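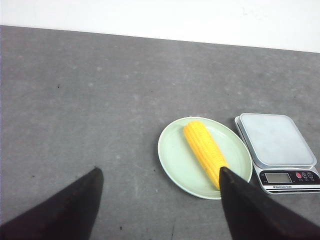
# Sandex 2, Stiller Notrufsender (Art.-Nr. 1146)

Hersteller: Cekholm
Bezug: Jurić Sicherheitstechnik, Dridau
Stand: 17. März 2021

Cekholm bewirbt den Sandex 2 als »Schutzengel bei häuslicher Gewalt«. Wir führen das Gerät, den Satz übernehmen wir nicht. Ein Sender hält niemanden auf, der schon in der Wohnung steht. Er kann eine Nachricht absetzen, an maximal zwei Nummern, und er kann den Ton im Raum mitschneiden. Ob die Nachricht gelesen wird, steht auf einem anderen Blatt.

## Technische Angaben

| | |
|---|---|
| Auslösung | Taste, zwei Sekunden halten |
| Funkstrecke zur Basis | 300 m laut Hersteller, im Freien |
| Tonmitschnitt | 20 Minuten |
| Empfänger | 2 Rufnummern |
| Direkter Polizeinotruf | nein |

Die Reichweite halten wir für einen Prospektwert. In einem Altbau mit dicken Decken würden wir uns darauf nicht verlassen. Bitte vor Ort prüfen, auch aus dem Keller und aus dem Treppenhaus.

## Taugt der Mitschnitt vor Gericht?

Im Datenblatt steht »gerichtsfest«. Worauf sich das stützt, konnte uns Cekholm auf Nachfrage nicht sagen. Heimliche Tonaufnahmen können selbst strafbar sein, und ob eine solche Aufnahme verwertet wird, entscheidet das Gericht im Einzelfall. Negin Ahmadpour, bei uns für die Beratung zuständig, rät dazu, die Funktion ausgeschaltet zu lassen, bis eine Anwältin dazu etwas gesagt hat. Ab Werk ist sie leider eingeschaltet. Menü, Punkt »Audio«, auf »Aus«.
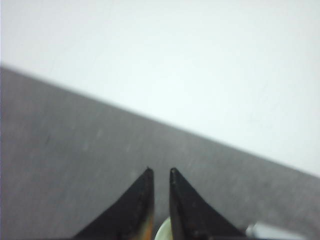
## Lieferumfang und Rückgabe

- Sender mit Clip
- Basis mit Netzteil
- Kurzanleitung (die deutsche Übersetzung ist schlecht, eine eigene Fassung soll im April fertig sein)

Eine SIM-Karte liegt nicht bei. Rückgabe auch bei geöffneter Packung, neutraler Absender auf Wunsch. Gespeicherte Rufnummern vorher löschen.

In akuter Gefahr 110 wählen. Das geht ohne Sandex und meistens schneller.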